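Stirring order is the name given to a set of household beliefs about how a hot drink should be mixed: which ingredient goes in first, which direction the spoon travels, and when the spoon comes out. The beliefs are held with more confidence than the evidence allows. Most claims about them trace back to a small number of pamphlets and newspaper columns, several of which copy one another.

Overview

The usual form of the rule says that sugar must go into the cup before milk and that the spoon must move clockwise. Variants reverse one or both parts. Supporters say that the correct order gives a smoother or sweeter drink. No account collected so far explains why direction alone should change the taste, and the writers who favor the rule tend to pass quickly over the question.

A weaker form of the claim has something to it. Sugar dissolves faster in hotter liquid, so sugar added before cold milk has an easier time of it. This is ordinary kitchen knowledge and does not need the rule to support it. Given enough stirring, the sugar dissolves either way.

Origins

The best-known origin story places the custom in the town of Gronow, where tea sellers are said to have stirred clockwise to show customers that nothing had settled at the bottom of the cup. The story appears in nearly every popular treatment. Its earliest known source is a souvenir booklet by Lwazi Adams, who gave no reference for it and later described it as something he had heard from a relative.

Naledi Le Roux searched the town's market records and found rules on cup sizes, the price of milk and the disposal of used leaves. She found nothing on stirring. Defenders of the story reply that such a common habit would not have been written down. That may be so, but it leaves the story where it started, and the same argument could be made for any habit at all.

A rival account credits boarding houses in Treltau, where a spoon left standing in the cup supposedly meant that the drinker wanted a refill. Nokuthula Visser repeated this in print and then withdrew it after failing to find a single house that followed the practice. The withdrawal is rarely cited. The original claim still is.

The Sotia tasting

The only organized test often mentioned is the Sotia tasting, run by Tumelo Molefe. It had 80 tasters, of whom 31 said they could tell a clockwise cup from a counterclockwise one. Popular articles treat the second number as a finding. It records what people believed about themselves, and the published summary does not say how many of them were right when asked to choose.

Molefe also reported that 2 batches of tea were brewed at different strengths by mistake. He did not say which tasters drank from which batch. Lindiwe Mathebula, in a review dated 5/29/22, called the results "not usable for anything," and it is hard to disagree with her. A repeat was planned for September but no report of it has been found.

The spoon

Disagreement about the spoon is separate from disagreement about direction, though the two are often mixed together. One school holds that the spoon should be removed at once and laid flat. Another allows it to remain in the cup until the first sip. Arguments for removal mention spills, heat loss and good manners. The argument from heat loss is the one most often stated as fact and the least often measured, and much would depend on the size and material of the spoon. 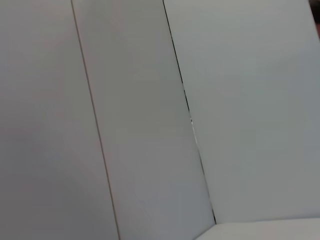
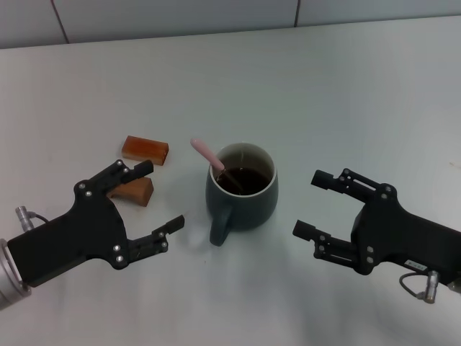

A pink spoon left in a mug, its end well above the rim.

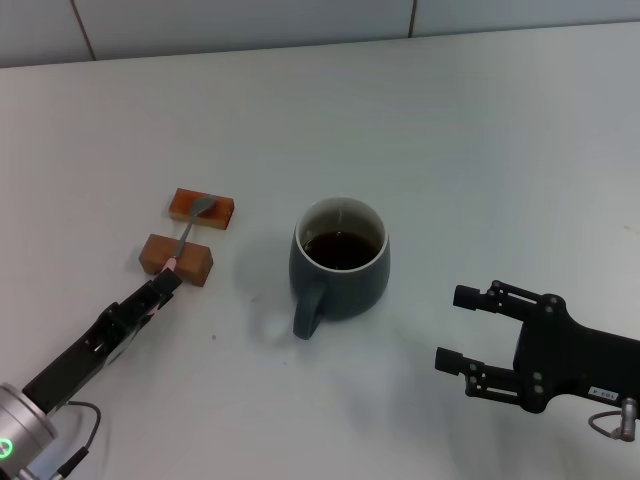 A metal teaspoon and two small blocks on a white tabletop.

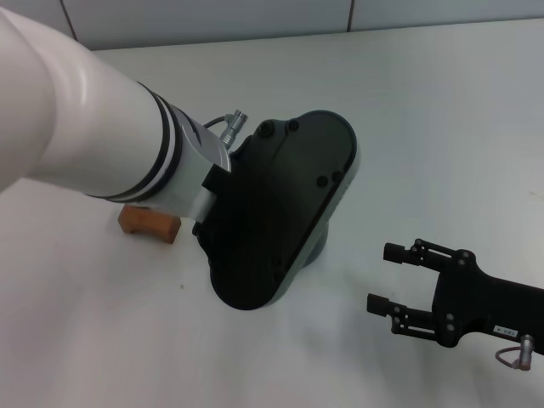
Etiquette writers are no more reliable on this point than the pamphlets. The Cukeleo handbook forbids leaving the spoon in the cup in its chapter on visiting and permits it in its chapter on breakfast. Readers have tried to reconcile the passages by saying that the first concerns tea and the second coffee. The text says nothing of the kind. A simpler reading is that the chapters had different authors and that the editor did not compare them.

Later retellings

More recent versions add health claims, including the idea that stirring against the usual direction upsets the stomach. These have no source older than the retellings themselves. Some versions also link direction to the hemisphere in which the drinker lives, an idea apparently borrowed from the familiar tale about draining sinks. A spoon goes wherever the hand moves it, and none of the writers who repeat the claim says what the hemisphere is supposed to contribute.

See also: Milk-first debate; Saucer drinking; Tea customs of Gronow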